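cable untangling by teleop — worth it?
4 replies

sepp_fan: day 2 on the cable task, driving the arms by hand off the leaders. 18 keepers so far, rest binned.

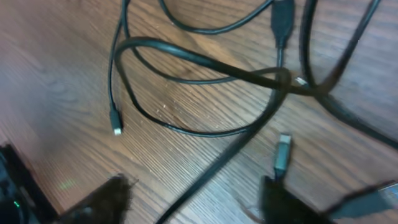
My grip is the weak bit. I go in too low and shove the pile. Fine when theres a plug end sticking up by the finger, hopeless in the middle of a knot.

atisska: slow down then. we did 216 at Lakutlow, fast ones were useless

clondale_b: disagree — slow demos teach it to dither
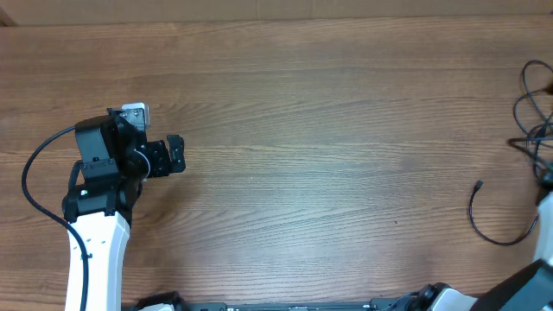 and keep your start pose the same evry time

sepp_fan: ok. trying plug first, coil after
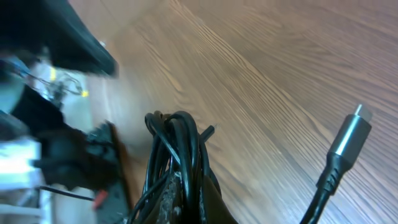 USB-C end and the coil, wrist view

Share (2)
Contact | Back to top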